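Prarnunon Reading Room: Work Tables and Lighting
Progress report to the Baneretti Fund, covering the period to the end of March

Where the money has gone

The second payment of 2000 arrived on time and has been spent mostly on things people can put their elbows on. When we applied, the old tables wobbled, the overhead lights buzzed, and a regular who came in to mend maps had taken to bringing a bicycle light. We asked for pale, plain tables and a lamp for each. The lamps took longer than the tables, since the first supplier, Orkov, sent us bases without arms and then, two weeks later, arms that belonged to some other base.

The replacements came from Rácz. They have a hinge near the top of the arm and an oval base with markings printed on it, so there is no switch to hunt for along the cable. The base takes up little of the table, and the long head can hang out past the side if you like your light from there.
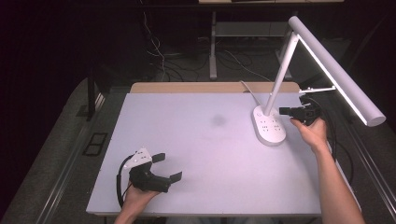
Aranka Illés wrote in the comment book that the lamps are very good and the tabletops are too white, and could we please have one table in a color that does not show every pencil crumb she has ever made. We have some sympathy. The pale surface was chosen because it bounces the light back up under your work, and it does. It also keeps a public record of the previous user. Gray smudges are now a weekly topic, and a damp cloth gets most of them. The one near the middle of the lamp table has so far outlasted two cleaners and a product that promised a great deal.

Height and edges

We set the tops at 95 percent of the height in the original drawing after a trial in which everyone under a certain stature complained and everyone over it said they hadn't noticed. The wooden strip along the far side was an addition of Rafsan Ekanayake's. It stops pencils from looking like they've drifted off into fog -- his phrase -- and cost less than the delivery charge on the wrong arms.

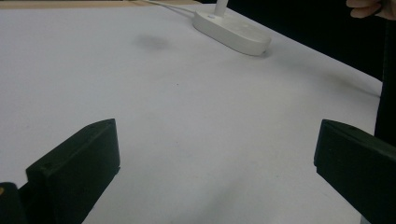

Prarnunon Quarterly Reports | Issue 3 | Page 105

Glare was the worry raised at your last visit. With the lamp head turned away, the matte top gives an even light and no bright streak. With it pulled down low over glossy paper you can still dazzle yourself, and a few people have.

Still to do

The cables need clips. At present they run off the back of the tables and go wherever they please. We also owe you a decision on Aranka's colored table, which would come out of the money left over from Orkov's refund, assuming Orkov's refund turns up. It was promised for early in the month and then for later in the month. We'll write when we know more, and the receipts are attached.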